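Who writes the little signs in a museum?

Filed under: How Things Get Done

Go into any museum or gallery and you'll find two kinds of visitor. One kind looks at the thing in the glass case. The other kind walks straight up to the small white sign next to it, reads the whole sign, nods, and moves on to the next small white sign. Most grown-ups are the second kind. Watch your uncle next time.

The small white signs are called labels. Somebody has to write every one of them, and it takes a lot longer than you'd think.

What goes on a label?

The top part is the boring bit, and it's nearly always the same. It tells you what the thing is called, who made it, when they made it and what it's made from. If the museum doesn't know who made it, the label says "maker unknown", which sounds very grand for "we have no idea".

After that there might be a number. It looks like a bus timetable went wrong, but it's the object's own number, a bit like a library book's. If two brown teapots get mixed up, the number sorts out who is who.

Then comes the part people read. It's a short story about the object, and it has to be very short. At the Gilura Museum in Kolham, where we went to find out how this works, a label for one object can't be longer than 100 words. The big panel at the start of a room gets more. Nearly all visitors walk past the big panel.

Meet a label writer

Mandla Matlala writes labels at the Gilura. Last November he had 29 of them to do for a show about travelling theatre companies: painted backdrops, trunks, posters, one very tired wig.

We asked him which was hardest.

"The wig," he said. "There are three experts on that wig and they all wanted to be in the label."

Experts are the people who know most about an object. They're called curators, and they may have been thinking about the same wig for years. They'd like to tell you all of it. The label writer's job is to listen politely to all of it and then pick the one thing you'd want to tell somebody in the car on the way home.

The wig's label went through eight versions. The first one used the word "theatricality" twice. The last one said that the wig was worn by kings, witches and a talking goose, sometimes on the same night, because the company only owned one.

Why are the words so plain?

Try reading something while standing up, with a bag on your shoulder, while a toddler howls and your dad says he'll be in the café. That's how people read labels. Long sentences don't stand a chance.

So label writers use everyday words. They try to put the most interesting thing first, in case you wander off. They read each label out loud, and if they run out of breath before the full stop, they chop it in half.

They also have to be careful about guessing. If a curator thinks a poster was printed in a hurry but can't prove it, the label has to say "perhaps" or "may have been". You'll see "perhaps" a lot in museums. It's a hard-working word.

How big should the writing be?

Bigger than the designer wants. Designers like small, neat letters with plenty of empty space. Visitors like being able to read. Anel Adams, who checks the labels once they're printed, sticks a test copy to the wall and stands 2 metres back. If she has to squint, it gets printed again. Then she kneels down and tries it from there, since not everybody in a museum is tall.

She looks for spelling mistakes too. Once a label goes up on the wall, a mistake will be spotted by a visitor before morning tea, and the visitor will be delighted.

Have a go yourself

You don't need a museum for this. You need something ordinary – a boot, a spoon, your lunch – and a piece of card.

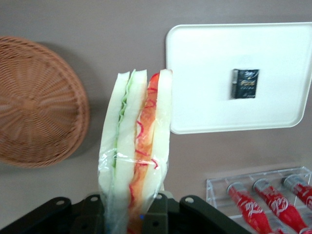
Sandwich with three slices of white bread. Maker unknown.

Start with the boring bit: name, maker, date, what it's made from. Then write down everything you know about your object on a separate sheet of paper. Go on until you're sick of it.

Now cross most of it out. Keep one thing that's surprising and one thing that helps people look more closely. "Look for the dent near the handle" is good. "This spoon is important" is bad, because every spoon would say that about itself.

Read it to somebody. If they ask a question, you might need another sentence. If they say "mm", you might need a different spoon.

Prop the card beside your object, stand back and wait for a grown-up to come past. They'll read the label first.

Words to know

Curator: a person who looks after a museum's objects and knows a great deal about them.

Label: the small sign beside an object.

Panel: the big sign at the start of a room. Go on, read one. Somebody worked hard on it.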